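Can a parish councillor vote on a grant to a club they belong to?

Asked by Zeeshan Warraich, April 1, 2018

Garside council is giving 525 pounds to our bowls club, and one councillor plays there most weeks (lovely chap, I should say!). Should he sit it out?

Xuelian Ren replied:
Have a word with your clerk first, they're usually glad to be asked. Ours in Vallell keeps a register of interests you can read, and members with an interest leave the room for that item.
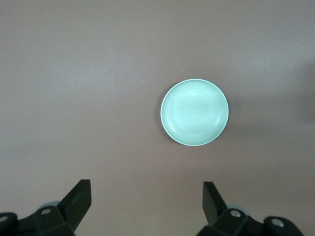 Pale green dish on the table

Flillberg replied:
they all vote for their mates anyway, ours got 3,000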